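2018-04-26
Workshop notebook, Loldale slip
Reading time: 2 min

Back under the old Mirnard this morning, and what a pleasure it was to have the shed doors open and some light on her for once. I spent longer than I meant to just walking up and down the port side with a coffee, looking at the lines of her. She ran the Huvmont crossing for so many years that half the town learned to be seasick on her, and I still think she has the prettiest bow of any small ferry on this coast.

Anyway, to work. The bow visor hinge pins came out at last. The starboard one gave us no trouble, but the port one needed heat, a 30 ton jack and a fair amount of bad language (mine, mostly). Wear on the port pin is 2 mm at the inboard end, so I'd like to bush both sides and be done with it. Eirini thinks we can get away with new pins alone - we went back and forth on that right through lunch and I haven't given up yet!

Car deck next. Plating between frames 18 and 21 is thinner than I'd hoped along the drain channel, and I've chalked the spots that need cutting out. The old drain covers are worth saving, so please don't let them go in the scrap bin. Espinoza can roll the new plate for us but wants the order in before October, and delivery could be up to 500 dollars on top if we don't share a truck.

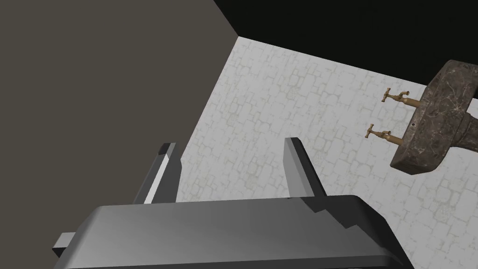 Dark grey two-fingered gripper, marble washbasin with two brass taps at right

Left for tomorrow: measure the hinge bores again with the good micrometer, grease the ramp winch, and find out who has my long feeler gauges. Eirini is bringing the old yard drawings over, and I'm hoping they show how the ramp was hung before the refit - I've been guessing at it from paint marks so far.

Filed under: Ferries, Refit Log

Recent entries
Stern tube, second look
Getting the ramp winch apart
Paint samples from the Mirnard's funnel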